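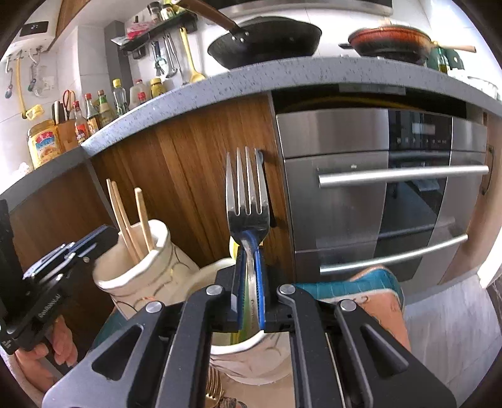

A fork, tines up, with the chopsticks and the rest of the cutlery close by.

Record Shelf Notes, 2018-09-23

I have been promising for a good while to write up the Brusero live album, and since the rain has kept me indoors with the turntable all weekend I finally have no excuse left. It's a trio date, piano, bass and drums, taped over 2 nights at a supper club in Plokdale and put out by Salazar, a small label that pressed 500 copies and then seems to have gone quiet. Mine came from the bargain bin at the shop in Venley, with a water stain on the back cover and somebody's grocery list still tucked inside the sleeve (eggs, twine, lemons), which I have left where it was.

Side one opens with a slow blues that takes its time getting anywhere, and I mean that kindly. The bass player is well up in the mix, so much so that you hear his fingers squeak when he slides down to the low notes, and the drummer stays on brushes until almost the end of the tune. Then comes a waltz I must have played a dozen times before I noticed that the pianist never quite states the melody. He circles it and leans on it, and then he hands it over to the bass and lets the bass worry about it!

Side two is really all one piece, running over 19 minutes, and it's the reason to own the record. There are three sections, more or less, though they blur into each other. The first is sparse and a bit gloomy, the middle one swings like mad, and the last goes back to the opening chords at half the speed. You can hear the room all through it, glasses and chairs and a man with a big laugh near one of the microphones. Some people can't stand that on a live record. I love it, and on headphones late at night it's very nearly like having a table of your own.

Sound is decent for a club tape, a little boxy in the piano's middle range. My copy has a tick through the first couple of minutes of side two that no amount of cleaning has shifted. The sleeve notes are one long paragraph about the supper club and tell you next to nothing about the music, and the title on the label doesn't match the title on the spine, so look under both if you go hunting for it.

Next time I hope to get to the organ records I mentioned in the spring, if I can find the box they're in.

Comments (3)

waxandwane wrote:
Had this years ago and sold it when I moved, like a fool. The waltz is the one I still hum. Does your copy have the green label or the white?

slowblues wrote:
Green label here, and the same tick on side two, same place! I wonder if it's in the pressing.

plum_street wrote:
Lovely write-up. Please do the organ records, I've been waiting since April.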